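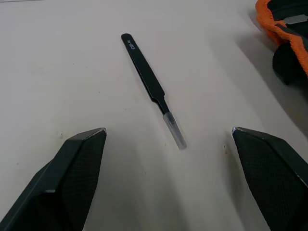
Wrist view, ESD-14 tweezers with the tip cover on

Lists > Frei-users > Teaching by hand > Thread

We use cookies to remember your reading preferences. Accept | Settings

Subject: Re: tweezers off a flat table
From: Bohdan Hnatiuk
Date: 29 November 2019

Hello all, and hello especially to whoever is writing from the Bramemden workshop (you signed off with only a B, which is my initial too, so I shall feel as if I'm answering myself).

> We are trying to teach the arm to pick up a pair of tweezers by
> moving it with the hand controller. Out of 12 tries we kept 2. The
> fingers either come down too high and close on air, or push the
> tweezers along the table. Should we give up on remote control and
> guide the arm by hand instead? And do you leave the tip cover on?

Please don't give up on it yet! We had a miserable June with very much the same trouble here at Iltthorpe, and I remember going home quite cross with a pair of tweezers. I've put the wrist view at the top so you can see how ours lie. They're at a slant, with the covered tip towards the gripper and plenty of bare table on either side.

What helped us most was slowing down before the fingers got anywhere near the table. I now bring the gripper over with the fingers wide, stop, and turn the wrist until the pads are square to the long sides of the tweezers. Only then do I go down. If I turn and lower at the same time I nearly always clip one side, and the poor things spin round. Aim for the broad part of the handle, well above the step where it narrows. I spent far too long going for the thin part – it looked tidier on the screen, I suppose.

As for guiding by hand, we do both. I like taking hold of the arm to find a comfortable height, as you can feel the moment it touches. But my sleeve kept getting into the wrist view, and the arm learned some very odd habits from those sessions, so everything we keep for training is done with the controller. Flirau users may find the opposite, as their arm is a good deal lighter to push about.

Yes, leave the cover on. It keeps the points from scratching the table, and being pale and frosty it gives you something to look for at the end of a very black tool. Black fingers and black tweezers are hard going when the light is poor, so do move your lamp until you can tell the one from the other.

We kept 50 good tries before we trained anything, and shifted the tweezers a little between each. I'd throw out any where you dithered, even if you got there in the end. Ours copied my dithering beautifully.

Do write again and tell us how you get on – and if you can, say what speed setting you use on the way down. Ours is at 7 and I still wonder whether it ought to be lower.

With warm wishes to everyone,
Bohdan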